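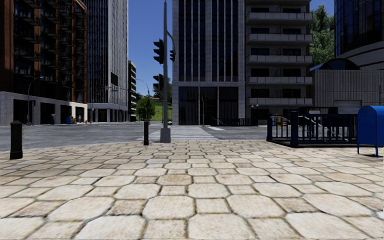 Scale models of street furniture are often cast in batches, and the batch method sets both the cost and the finish. The project compared two ways of making 1:24 paving sheets for miniature street settings: carved plaster and pressed polymer clay. The pattern chosen was the one on the plaza, rounded octagonal slabs alternating with smaller square ones, with dark joints and brownish staining along the slab edges. A master was scribed in styrene and used for both methods.

Method. Plaster sheets were poured from a silicone mould and the joints deepened with a needle. Clay sheets (Flirex, white) were rolled, pressed against the master and baked flat between two tiles. Surfaces were rubbed down with 200, 400 and 600 grit paper in that order. Joints were filled with a thin brown wash and wiped back after one minute.

Results. Plaster gave the sharper joint but chipped at the corners of the small squares. Clay kept its corners, although sheets from the Pritside oven curled at one end. Re-baking under a weight removed most of the curl. The wash spread further in plaster and had to be thinned again.
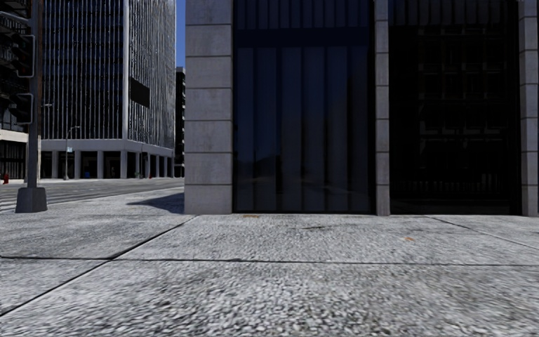 Which material should be used for a full display base?
Clay, provided the sheets are kept small and baked under a weight. Plaster is better for a single close-up piece that will not be handled.

Further work. The Bamunton base needs 2,000 slabs. A sealed plaster sheet will be tried first, using the Kaijage mould with the joints cut 0.2 mm wider.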